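Jikon Event Planner – Set-up Guide
Section 4: Adding Vendors and Comparing Quotes

Read this section before you invite a single caterer, florist or photographer into your event. Vendors can see more than most people expect once they have been invited, and a sloppy set-up here will follow you through to the final invoice. Sections 1 to 3 (account, guest list, venue) must be finished first. If your guest list is still a guess, finish it anyway with your best number and mark it Draft.

A word on the tone of this guide. It was written by Daithí Brennan and revised by Emiliano Prieto, both of whom planned weddings and anniversary dinners for a living before they came to work on Jikon. Neither of them believes a quote until it has been broken into lines. You may find that attitude a little sour. Keep it until the deposit is paid, at least.

4.1 Before you start

You will need:
the event date and a backup date
the guest count from Section 2
your total budget, including the part you would like to keep to yourself
the venue's rules on outside vendors, in writing

Note: "The venue said it was fine" does not count as in writing. Some venues charge a fee for every outside caterer and mention it only when the truck arrives. Ask for the page of the contract that covers it and upload that page under Venue > Documents.

4.2 Create the vendor list

1. Open your event and select Vendors.
2. Select New List. Give it a plain name, such as Catering or Flowers.
3. Choose the visibility. The default is Shared. Change it to Private.
4. Enter the budget for this list in the Ceiling field.
5. Leave Show Ceiling to Vendors switched off.
6. Select Save.

Caution: If Show Ceiling to Vendors is on, every quote you get will land just under your ceiling. We have been told by vendors that this is a coincidence. Switch it off.

The ceiling is not a target. The planner will turn a list green when its total is under the ceiling, and some users take the green as approval. It only means that one number is smaller than another.

4.3 Add vendors

1. Inside the list, select Add Vendor.
2. Type the business name and a working phone number.
3. Under Source, pick where you heard of them: Friend, Venue, Directory or Ad.
4. Under Contact, enter the person who will be there on the day. This is often someone other than the person who sells you the package.
5. Select Save, then repeat for the next vendor.

You can hold up to 20 vendors in one list. You do not need 20. Past the first handful you are mostly reading the same menu in different fonts.

Note on "preferred vendors": Many venues hand over a preferred list. Preferred by whom is a fair question. Some of these businesses are very good and know the kitchen well. Some have paid to be there. Set the Source to Venue so that you can sort by it later and see whether their prices run higher than the rest.

Note on reviews: The planner lets you paste in review links. It does not check them. Give more weight to a lukewarm review that names the dish that came out late than to ten that say "amazing team!!"

4.4 Send a quote request

1. Tick the vendors you want to hear from.
2. Select Request Quote.
3. Choose a template. Itemized is the one you want. Package is there for vendors who insist.
4. Fill in date, hours, guest count and dietary needs.
5. In the Must Include box, list staff, travel, set-up, cleanup, rentals, tax and service charge, each on its own line.
6. Set a reply date.
7. Select Preview and read it as though you were the vendor and wanted to leave something out.
8. Select Send.

Caution: You cannot recall a request after it is sent. You can send a correction, but the first version stays visible to the vendor.

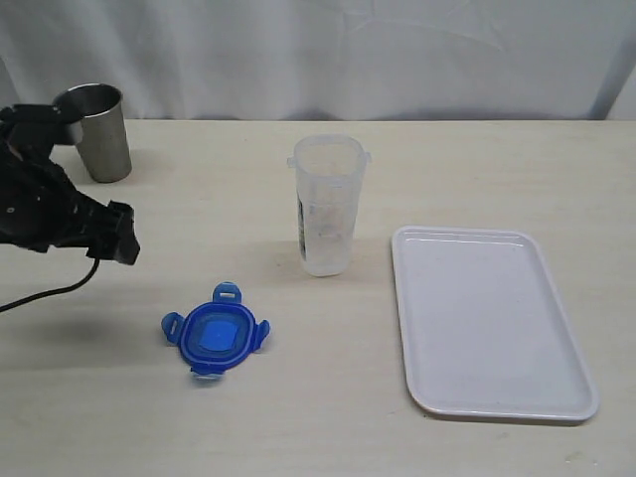
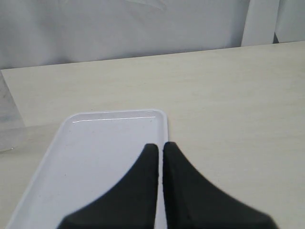
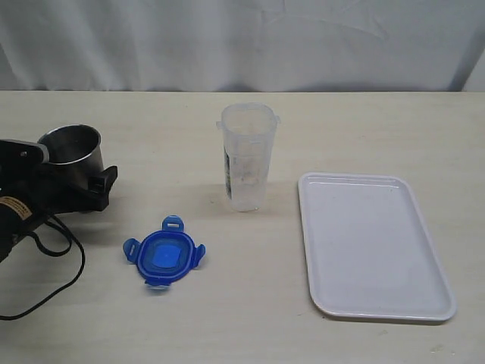 If a vendor replies by email or phone and ignores the form, enter the quote yourself under Manual Quote. Do not accept a verbal price as a quote. Write it down, send it back to the vendor and ask for a yes. A caterer who is happy to say a number but not to confirm it has told you plenty.

4.5 Compare quotes

1. Open the list and select Compare.
2. Choose two or more quotes.
3. Switch the view from Total to Lines.
4. Look for blank cells. A blank means that the vendor left the item out, and the planner treats it as zero.
5. For each blank, select Ask. A short message goes to the vendor.
6. When all the blanks are filled, switch back to Total.

Step 4 is where most people get caught. The cheapest quote in Total view is very often the one with the most blanks. Take the sample event that comes loaded in your account, the dinner at Clallholm. Roman, the sample caterer, looks like the obvious choice. Open Lines and you will see no entry for glassware. Once the rental is added, at $609, Roman drops to second place. We set up the sample that way on purpose, and people still book Roman.

Service charge and gratuity sit in separate columns. They are different things. A service charge may go to the company and never reach the people carrying the plates – ask, and type the answer in the Notes column. If the vendor says "it's standard," you have not been given an answer.

4.6 Tastings and meetings

1. Select a vendor and choose Schedule.
2. Pick Tasting, Meeting or Call.
3. Add the dishes or items you want to see. Use the names from the quote.
4. After the visit, open the entry and fill in the short form the same day.

Ask for the food you would be served, at the price you were quoted. A tasting of the chef's favorite small bites says little about chicken for a full room. Ask too how long the food will sit between the kitchen and the table. If the cooking happens off site, that one answer matters more than anything you put in your mouth at the tasting.

Note: The planner has a star rating on this form. We argued for leaving it out. If you use it, rate the vendor before you talk it over with your family, or you will all end up giving the same four stars.

4.7 Book and record the deposit

1. Open the chosen quote and select Mark as Booked.
2. Upload the signed contract. The planner will not let you skip this step.
3. Enter the deposit, the due date and how you paid.
4. Enter the cancellation terms in your own words. If you can't put them in your own words, go back and ask the vendor what they mean.
5. Select Save. The other vendors in the list move to Not Booked.
6. Decide whether to send the polite decline message. It is off by default. We think you should send it.

Caution: Marking a vendor as booked in Jikon does not book the vendor. Only the contract does that. Every January we hear from someone who pressed the button, saw the check mark and never signed a thing.

4.8 Importing from Seltolard

If you kept an earlier list in Seltolard, you can bring it across.

1. In Seltolard, export your vendors as a spreadsheet.
2. In Jikon, go to Vendors > Import.
3. Match the columns. Check the one called Price with care, as it may hold either a total or a price per guest.
4. Select Import, then open at least 2 vendors and compare them with the original.

Notes longer than the Jikon limit will be shortened without a warning. We would like a warning as well. Until there is one, keep the spreadsheet.

4.9 Common problems

The total changed overnight.
A vendor has edited a quote. Open History to see the old and new lines. Vendors may edit until you book, so download a copy of any quote you are serious about.

A vendor says they never got the request.
Check Sent. If the status is Delivered, it reached their inbox. Send it once more and call. A vendor who misses the second one may also miss your final guest count.

The list won't turn green.
You are over the ceiling. Raising the ceiling will turn it green. It won't find you the money.

I can't see my co-host's notes.
Their notes are set to Private. Ask them to change the setting under Profile > Sharing.

Section last revised Saturday, May 28, 2022. Continue to Section 5: Payment Schedule and Final Counts.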